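Baskets for small stuff – quick tips

Small stuff is what wrecks a room. Balls, blocks, doll shoes, the marble that lives under the couch. One open basket fixes most of it. Not a bin with a lid, kids wont lift a lid.

What size? Low and wide. If you have to dig, it's too deep. Mine is about 12 inches across and I've never wanted bigger. Bigger just means more junk at the bottom.

Start empty. Whole thing on the table, nothing in it, then put back only what gets played with. Do the sorting at table height, your back will thank you. Stuff with missing parts goes in a bag for 2 weeks, and if no one asks, out.
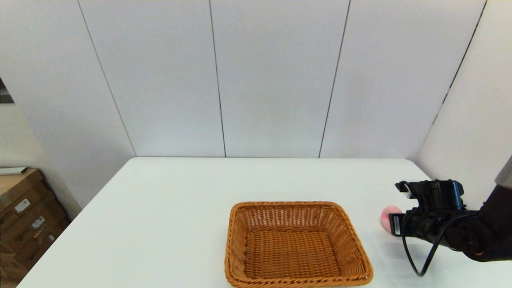
Binta Okafor wrote in that wicker snags everything knitted and she lines hers with an old pillowcase, folded over the rim and held with a few stitches at the corners. Comes off for the wash. She does hers in June when school lets out and again before the holidays.

Good one, stealing it. A pillowcase also catches the crumbs and sand that work down into the weave.

Cleaning wicker:
Shake it out upside down outdoors first. Then a dry paintbrush, the cheap 2 inch kind, along the weave. Vacuum with the brush head if it's really bad. Damp cloth last, drop of dish soap, and don't soak it – it'll sag. Dry in the shade for a day. Sun makes it brittle.

Loose ends: snip with nail scissors, dab of wood glue, clothespin on it for 15 minutes or so. Don't pull. I pulled once and lost half a side.

Squeaky basket? Means it's too dry. Mist it lightly, leave it overnight.

Soft balls pick up hair like crazy. Sink of warm water, bit of soap, squeeze, roll in a towel. Let them dry all the way thru before they go back in or the whole basket smells like a basement.

Where to keep it – wherever the mess happens. Ours was up on a shelf for a year and did nothing. Now it sits by the couch and gets filled most nights without a fight. Most nights.

Felt pads underneath if you have wood floors. Stick-on ones fall off wicker, so sew them.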